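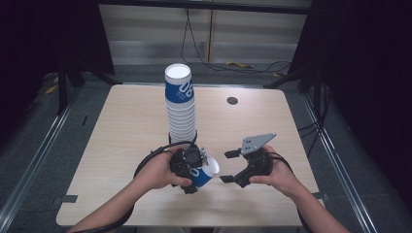
Paper cups, one gripper in each hand. Left one is holding.

Threads > Léonie Gaillard > Gripper trials

1/ Comparing two sets of fingers for the hand-held grippers this week. The Lorkari pair is what we've used since spring. The Tivent pair is newer and has a stiffer block. Same cups for both, 30 tries each, 60 in total.

2/ The task is dull on purpose. Take one cup off a nested stack, turn it on its side, put it down. If the cup gets crushed or a second one comes along with it, that try is a fail.

3/ Lorkari first. Good grip on the cup wall, but the fingers bend a bit at the tips and you have to close further than you'd think. Most of my fails were doubles. Đức Hồ had fewer, and he goes slower than I do.

4/ Tivent next. Less bend, so the cup dents sooner. After a few tries I turned the closing force down in the controller and it got better. I didn't restart the count, so those early dents are in the results.

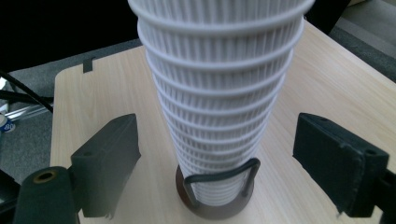
5/ Finger width matters more than I expected when the cups are packed close. You want to catch one rim and leave the next alone. On the white ribbed cups each rim only sticks out slightly past the one below, and the stack gets narrower towards the wire holder at the bottom, so the opening that suits the top is too wide lower down. I'm now setting the opening by height.

6/ Marin Hodžić asked about the camera. Same one on both, same exposure. The only thing we changed was the fingers.

7/ Cable notes for Jasmina Atanasov: the right-hand one still pulls when I turn my wrist past halfway. A longer lead would sort it. Please don't tape it to the handle again, it comes off.

8/ Results so far: Tivent a little ahead on doubles, Lorkari ahead on dents. I wouldn't buy either on these numbers. Ilir Leka is repeating the lot with the softer pads in September and I'll post his figures next to mine.

Recent posts
Controller lag on the Tremblay arm
Which camera mount for small parts?
Tarkville bench, new layout
Gripper pads after 201 cycles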